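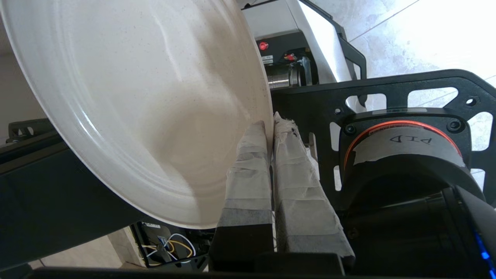
The Vornness G2 is a two-finger parallel gripper sold for light tableware and kitchen handling, and I have had two of them in use long enough to say what goes wrong. The short version is that the force hold drops out after a controller fault, and the fingers relax with the part still between them. On paper this is a good gripper for plates. The fingers are narrow enough to take a rim edge-on, and the stock pads are soft enough that they don't mark a glaze. The stock pads also wear out fast, so both of ours now run in tape, off-white over gray, and the tip of the wider finger is already frayed where it meets the rim. I'll come back to that, as it turned out to matter for the fault.

Our setup is a small test cell for a dish-return station. The arm is a Skomow, the gripper controller is the one Vornness ships, and the wrist motor is ours, on a drilled bracket, running our own PID loop. The plates are heavy speckled white ceramic with a raised rim and a shallow foot, bought from a restaurant supplier. They are harder to hold than they look. All the weight hangs away from the grip point, so when the arm tilts one the plate wants to turn in the fingers.

What happened

We ran 216 plate cycles over two days with no drops. On the Friday we started a longer run, and at cycle 136 of that run the controller threw a communication fault during a tilt move. The arm stopped, as it should. The gripper did not hold. The fingers opened by a couple of millimeters and the plate went down onto the tile and broke. Adaeze Okeke was outside the guard line and was not hurt, but a piece came to rest by her shoe.

The manual says the gripper "maintains last commanded grip on loss of communication." I had read that and planned around it. What it maintains is the last commanded position. If you run in position mode, that gives you a hold of sorts. If you run in force mode, the controller has no position target stored, so after the watchdog times out it falls back to a default, and the default on our firmware was slightly open.

The watchdog is set to 3000 milliseconds from the factory. That delay makes the fault hard to catch on the bench. You pull the cable, you look at the fingers, they are still closed, and you plug the cable back in satisfied. I did exactly that when the unit arrived. Wait a little longer and they let go.

Where the tape comes in

Hauwa Akinola repeated the test with fresh stock pads, then with the taped fingers. With new pads the opening was small enough that a light saucer stayed put, though a dinner plate still slipped. With tape, everything slipped. Tape compresses under load and does not spring back much, so a small opening at the jaw is all it takes. If you have wrapped your fingers, and most people I know who use this gripper have, you have less margin than the data sheet suggests.

The tape was not the cause. I say so because it was the first thing Vornness support asked about, and it took three emails to get past it. Once I sent the log they confirmed the fallback behavior and said it was intended. They did send a newer firmware that lets you set the fallback to "hold force." It works. It is off by default.

What we changed

We set the fallback to hold force and saved it to flash, then power cycled and checked that it was still set. On one unit it was not, and had to be saved a second time.

We shortened the watchdog so that any release shows up in a bench test. We now pull the cable with a plate gripped over a foam pad, and leave it for a full minute.

We moved the guard line back and put a rubber mat under the tilt position. The mat should have been there from the start. Bare tile is a poor thing to have under stoneware.

Retaping is now on the weekly sheet. I would like to stop taping altogether, and we have a set of Marchal silicone sleeves on order to try.

How it compares

Before this we used an Itach gripper from an older line. It is slower and bulkier, and the cable exits on the wrong side for our bracket. It also has a mechanical brake on the screw, so with the power and communication both gone it stays where it is. The Vornness has no brake. With the new firmware it will hold through a communication fault, but it will not hold through a loss of power, and no setting will fix that. For plates over a mat I can live with it. I would not use it for anything hot, sharp or held above a person.

The good points are real. Force control is smooth, the body is slim, and it is the only gripper we tried that picked a plate off a stack on the first attempt more often than not. Setup took an afternoon. The connector is solid and has not worked loose.

If you already own one, check the firmware and the fallback setting before you do anything else, and do the cable test with a load in the fingers. If you are buying, ask the seller which firmware it ships with. Ours came with the old version in the box, and the printed manual still has the sentence about the last commanded grip.

Rating: three out of five. It was four before the firmware business. I have left the second unit on the shelf until the sleeves come.

Contact | Copyright 1998 onward, all rights reserved | Back to top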